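# Tea, tape and tidying up: an evening with the Pondthorpe robot club

I'd been meaning to get over to Pondthorpe since January, when a friend forwarded me their newsletter with the subject line "you'd like this lot". It's a good newsletter, by the way, two pages, mostly parts wanted. So I finally wrote to Sandro Mazza, who runs the student robotics club out of the college's old printing room, and he wrote back within the hour to say come at six, bring biscuits, and don't wear anything you mind getting glue on.

I brought the biscuits. I wore the wrong jumper.

Sandro teaches maths during the day and he talks the way some people drive, quickly and with a lot of sudden turns. I'd barely got my coat off before he was showing me a drawer full of dead servos that he can't bring himself to throw out. "They all have something left in them," he said. "A gear, a screw. My wife says the same about the car, but she means it as a complaint."

The club is small. There are 12 students on the list and most of them were there that evening, bunched round the two big benches at the far end with their bags all over the floor. They're between sixteen and nineteen, and this year they've put nearly everything into one job, the tidying challenge at Brullitz.

I had to have Brullitz explained to me, so here goes. It's a competition for school and college teams, held over a weekend in a sports hall, and this year's task is putting household things away. Each team gets a table with a mess on it and a shelf to put the mess on. You don't know in advance precisely which objects you'll get, only the sort: something rigid, something floppy, something that comes as a pair.

"It's the pair that gets people," said Sandro. "With a mug you have one mug. You pick it up, you put it down, everyone claps. With a pair you have to put the second one next to the first one, the same way round, or you get half the points. And half the points for a pair is a very sad number of points, believe me, we've had it."

That was last year, when they came sixth. I asked what went wrong and three people answered at once, which I took to mean it's still a sore subject. The short version is that the robot put a pair of gloves on the shelf very neatly, one on top of the other, and the rules said side by side. No one had read that page. There's now a printed copy of the rules taped to the inside of the door, so you can't leave for the loo without seeing it.

## Teaching by hand

What I hadn't understood before I went is how little typing is involved. I'd pictured everyone hunched over laptops, and there were a couple of those, but most of the evening was people standing at a bench with a hand-held gripper, picking things up and putting them down again. It has a camera on it. You do the job yourself, with the gripper instead of your fingers, and the recording goes into the pile of examples that the arm learns from later on.

"The first time, everybody does it far too fast," Sandro told me. "They've been picking up shoes all their lives, they're experts! So they swoop. Then we play it back and it's a blur, and I say, well, what did you learn from that? Nothing. So what's the arm going to learn?"

They call the gripper Longo. I assumed this was somebody's surname and made a polite remark about it, and there was a bit of giggling. It's because the very first handle was much too long and whacked people in the ribs. The handle got sawn down ages ago and the name stuck.

I had a go, obviously. I was given a tea towel to start with and told to lift it, carry it to the other end of the bench and lower it flat. It's a peculiar feeling, like eating with somebody else's cutlery. You squeeze and there's a little delay in your own head while you work out whether you've got it or not, and because you can't feel the cloth you end up staring at it with your face about a foot away. My towel went down in a heap. The girl who was minding the recordings (very kindly, I thought) asked whether I'd like to keep it or bin it.

"We keep some of the bad ones," Sandro said when I asked about that. "Labelled as bad. But she was giving you the choice as a guest."

I binned it.

The students run the sessions on a rota stuck up over the sink. One person holds the gripper, one resets the objects, one watches the files come in and shouts if something's off. After a while they swap. Resetting is the job nobody wants, I was told, because you spend the whole time moving things a few inches to the left. But it matters a great deal that you do move them. If a thing always starts in the same spot, the arm gets very good at reaching for that spot and hopeless everywhere else.

"In November we had a beautiful week," said Sandro. "Every pick perfect. I was ringing people up. Then somebody leaned on the table and shifted it by the width of your hand, and it was grabbing at the air like a baby. A whole week! I went home and watched snooker."

## The arm in the corner

The arm itself lives on a trolley by the window under a candlewick bedspread, which I'm afraid I mistook for somebody's laundry. It's second-hand, from a packaging firm called Prerkeck that was clearing out its workshop, and Sandro got it for the price of the van hire plus a promise to take away some shelving. He's still got the shelving. The arm is strong and slow and a bit grumpy at the elbow, and it didn't come out from under its bedspread that evening as they were waiting on a cable.

I asked whether that was frustrating, having the star of the show sat there with nothing to do. He wobbled his hand.

"For me, yes. For them, I think it's quite good. If the arm is working, everybody wants to play with the arm. When it's off, they do their recordings, they look at them properly, they have arguments. The arguments are very useful."

I got to hear one. It was about where you ought to take hold of a slide, the sort of sandal you wear to the pool, with one wide band over the top. Half the table said you should go for the sole, since that's the solid bit and it won't squash. The other half said the band, by its two sides, because then you're above the whole thing and you can set it down flat without your fingers getting trapped underneath. Somebody said the band bends. Somebody else said yes, but it bends the same way every time, so who cares? It went on through most of a packet of custard creams.

Sandro stayed right out of it. I asked him afterwards if he had a view.

"Of course I have a view! The band. But if I say so, they'll stop thinking about it, and there'll be a different shoe at Brullitz and they'll look at me."
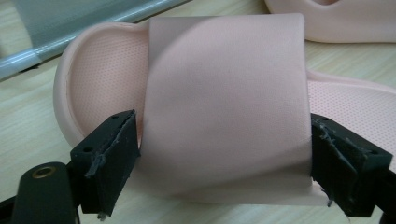 He did let slip that he'd changed his own mind on it. He'd been a sole man, he said, right up until he tried putting one down next to its partner and kept knocking the first one sideways with the gripper. You need room on the outside when you're lining up a pair, and coming down from the top means you need a bit less of it. He demonstrated this for me with two custard creams and a pair of pliers.

The other thing they go on about is grip pads. Everybody has a theory. There's a box of offcuts under the bench with rubber, foam, bits of bicycle inner tube and a kind of drawer liner that one lad swears by, and he'd like it known that he was swearing by it before anybody else was. Pads wear out, they get changed, the new ones behave a little differently, and then there's a discussion about whether the older recordings still count. Sandro's rule is that they do, so long as you write it in the book. The book is an actual book, hardback, with a biro on a string.

## Getting ready for the hall

By this point it was getting on for eight and parents were starting to turn up in the car park. I asked Sandro how he rated their chances and he pulled a face like I'd asked his weight.

"Top 3 would be lovely. I'd settle for both shoes on the shelf, the same way round, and everybody eating a proper lunch. Last year they lived on crisps and by the afternoon they couldn't add up."

He reckons they need roughly twice the recordings they've got, and more variety in the tables too, as the lights in the hall are fierce and the surface could be anything. One of the older students is bringing in a garden table. Another has offered her nan's, though I gather her nan hasn't been consulted.

I asked what the students get out of it, which is the sort of question you feel you have to ask, and he thought about that one for longer than any of the others.

"Patience, maybe? I don't know. Some of them will do engineering and some won't go near it again. There's one who only came because her friend came, and she's now the best we have with the gripper, very steady, no fuss. She wants to be a dental nurse. I said, well, there you are, perfect."

They meet right through to the summer, six o'clock in the old printing room, round the back past the bins. If you've got odd shoes, tea towels, a spare table or a cable for a grumpy arm, Sandro would love to hear from you, and they're always glad of biscuits. I've still got glue on my sleeve.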